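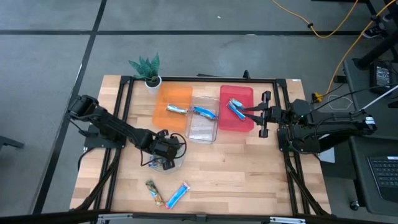
4.3 Entering a port survey record

Use this procedure to add a berth to the Pinemley port database before a ship visit is requested. A record without sounding data can be saved but cannot be released to the fleet scheduler.

1. Log in to the Triter terminal with a survey officer account.

2. Select Ports > New Berth. Type the port name as it appears on the current chart. Do not use local short forms.

3. Enter the berth length in feet. The field accepts values from 100 to 500. For longer berths, split the entry and link the two parts with the Join key.

4. Enter the least depth alongside, corrected to chart datum.

CAUTION: Depths taken from a harbor pilot's verbal report must be marked U (unverified). The scheduler treats unmarked depths as surveyed.

5. Fill in the fuel page. List each grade on hand, the transfer rate, and the hose fitting. If fuel comes by truck, set Source to R – the pier fields will gray out.

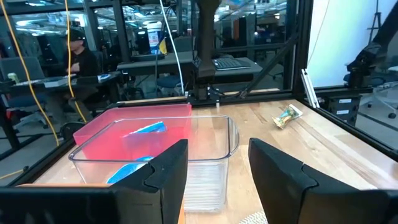 6. Attach the weather summary. For ports with a seasonal swell, begin the summary in April and cover a full year.

7. Press Check. Error 226 means the berth position falls on land. Compare the datum setting on the chart with the one on the Position page, correct it, and press Check again.

8. Press Release. The status line changes from Draft to Held until a second officer signs.

Note: The Dukville record is locked for revision. Send changes for that port to Violeta Bravo at the survey desk.

Note: Records released under version 2 of the form stay readable, but the fuel page must be entered again before they can be edited.

To withdraw a record, see 4.4.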